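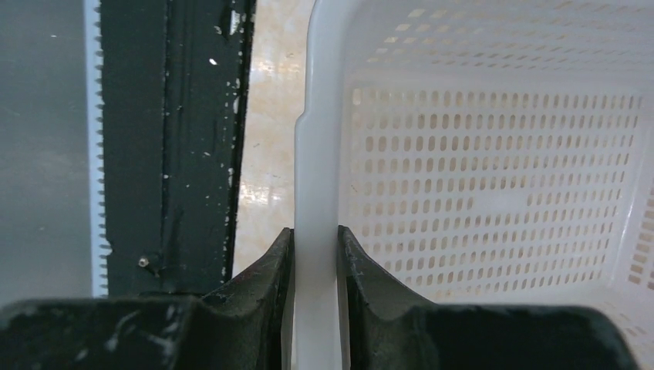 Moving house: how early is too early to start packing?
Home & Garden > Moving, Storing, Despairing

tealeaf_tina
Posts: 100

We exchange in February, all being well, and I have already packed the fondue set, the Christmas plates and every book my husband claims to be "in the middle of". He says I have gone too soon. I say he has not seen the loft.

Two questions. When did you lot start? And is it worth paying for packing as well as the move? Helleck Removals have quoted £768 for the van and three people, or £1025 if they wrap everything too. It's a two-bed terrace in Gullureck going to another two-bed terrace in Gullureck. You can nearly see one from the other.

grumbling_appendix
Posts: 3074

Pay for the packing. I did it myself last time and found the tin opener in May.

Marrowfat
Posts: 768

Disagree with the above, as is traditional. Pay someone to pack and they will pack everything. Ours wrapped the kitchen bin with the rubbish still in it. Beautifully done, I must say, four layers of paper.

Start six weeks out with the things you don't use, and when you get to the end of those, ask yourself why you own them.

grumbling_appendix

"Ask yourself why you own them" is the sort of thing people say before throwing away the one cable that fits the printer.

tealeaf_tina

The bin story has rather put me off. How do you pack a kitchen you're still cooking in, though? We can't live on toast for six weeks. (He could.)

NatTreloar
Posts: 1025

Don't box the cupboards at all until the last two days. Small stuff goes in open plastic baskets, one per cupboard, and the basket goes straight on to the new shelf at the other end. Tea things in one, spices in another, the drawer of mystery in a third. I've moved four times and this is the only bit I've ever got right.
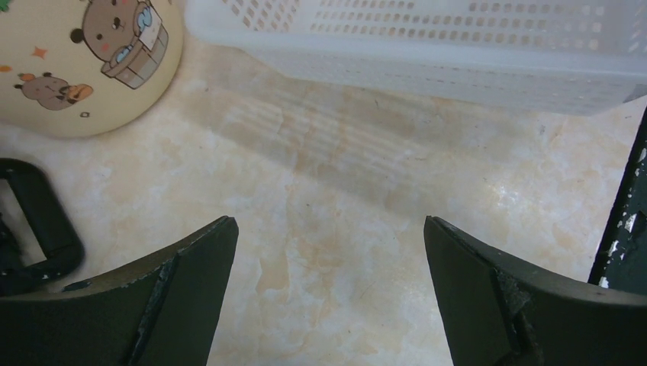

Boxes for plates and glasses, obviously. Plates on their edges, never flat. Put the heavy ones at the bottom and stop filling when you can still lift it, however much room is left. And buy decent tape. I used Manole because it was on offer and every box I sealed on the Monday night had opened itself by breakfast.

Natalie Treloar (yes, the one from the hallway carpet thread, no, it still smells)

Marrowfat

Baskets are fine on a shelf. In a van they slide about and tip, and then you've got turmeric in the duvet. Boxes with lids.

NatTreloar

Tea towel over the top, basket on the passenger seat, seat belt on. It's not a long drive, she can nearly see the place.

Marrowfat

I withdraw the turmeric but not the principle.

pelmet
Posts: 100

Which kind of basket? I bought some woven ones for our move and everything thinner than a spoon fell out of the bottom. I was followed up the path by a trail of cocktail sticks.

NatTreloar

Plastic with holes in the sides, so you can wipe it out. One of these: 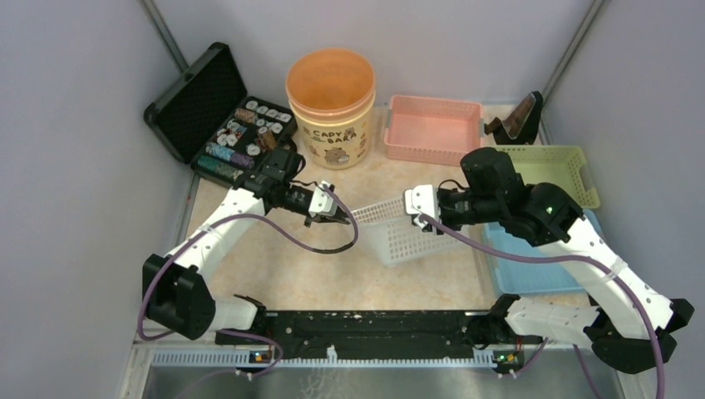

White plastic mesh basket, see-through enough that you can skip the label.

pelmet

Thanks. I shall retire the wicker.

grumbling_appendix

Nobody has mentioned storage. If there's any chance at all of completion slipping, ring Clasteck or whoever is local to you and ask what a small unit costs by the week. We had a gap of nine days and spent it with a wardrobe in my sister-in-law's conservatory. She still brings it up. The wardrobe's still there, to be fair to her.

tealeaf_tina

Right. Decision made, sort of. Helleck for the van only, my own boxes for the breakables, Nat's baskets for the kitchen, and I've rung about a unit in case. The man was very nice and is calling back Tuesday.

Husband has now started packing as well. So far he has done one box. It says "MISC" on all six sides.

Marrowfat

All the best boxes do. Let us know if he finds the end of the tape.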